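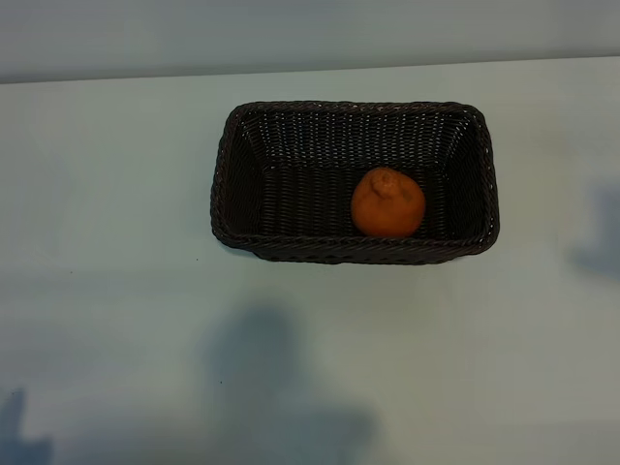

A dark woven basket with a braided rim.

Wanda Krajewska repairs baskets for a living, mostly synthetic ones, in a two-room workshop behind the Namell housewares store. Asked what fails first, she answers before the question is finished.

"The rim. People lift by the rim, and the strand that wraps it carries the load at every crossing. The wall can be fine for years after the rim has started to open."

Her method is slow. She unpicks the wrap to the last sound crossing, warms the replacement strand in water, and works it back in under even tension. A full rim takes her 3 hours. She charges by length and does not quote over the phone.

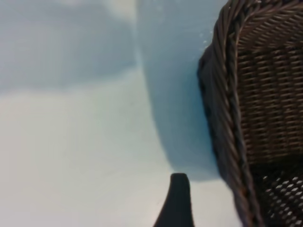 Synthetic strand, she says, behaves differently from willow. "Willow tells you it is dry. It creaks. Resin strand stays quiet and then splits along the extrusion line, usually after a summer near a window."

She keeps a ledger of repairs, now at more than 1000 entries. Of last year's jobs, 47 came back, and she regards most of those as her own error in matching strand width.

Her apprentice, Hubert Jasińska, began in January and so far does only floors. Krajewska considers this normal. "A floor is flat. You learn tension there. Corners come later."

On cleaning she is brief: a soft brush, lukewarm water, no solvent, dry in shade. She does not recommend sprays of any kind. The workshop is closed on Monday, when she cuts strand.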